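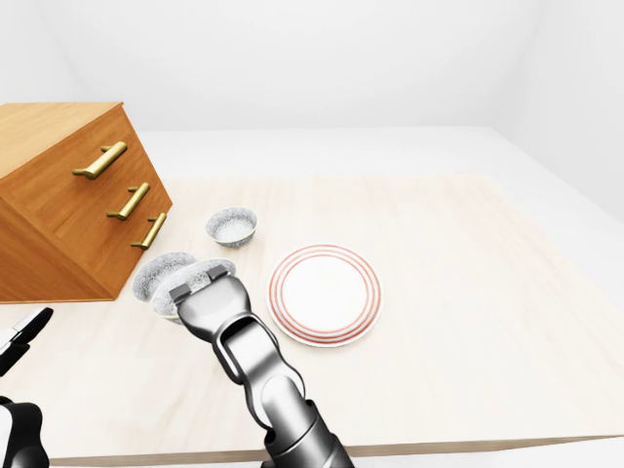
The sim table on Wednesday night, with the gripper down at the front bowls and the plate over on the right.

Got the kids' lunches done early so I was at the bench by eight, which never happens. I'm still calling it "the bench" even though most of this week has been on the laptop and the real arm has been sitting in the garage with its cover on, poor thing.

Anyway, bowls! I've been putting them off because they're small and round and the rim is the only decent place to grab. Two of mine ended up right up against each other and one of them is tipped, so the fingers have hardly any room to get in there. I ran the approach over and over and kept nudging the wrist angle by tiny amounts. The bowl out in the middle by itself is so much nicer to aim for (I may have gone for that one a few times just to cheer myself up).

The chest of drawers is a mess. It's sitting at a crazy slant, way over on one side, and I still don't know if it's the mass I typed in or the collision shape I got from the Pluvow model pack. I set it to 530 grams at first, which is silly for furniture, then 3,000, and then I got tired and left it alone. The brass handles came out really pretty though, and I want to try pulling a drawer before the month is over.

Manikandan called while it was rendering and we talked for ages about finger pads. He thinks I should print softer ones for the real gripper and quit fiddling with friction numbers – he's probably right, but I've already bought the stiff filament and I'm stubborn. Francine wants her torque wrench back. Must put it in the car.

Left a batch of 600 runs going on the old desktop before bed, rim grasps only, left hand parked. The fan is so loud I had to shut the hall door. Tomorrow I need to order the cable clips from Robichaud, look at that chest again, and find the short hex key, which I swear was in the coffee can on Monday.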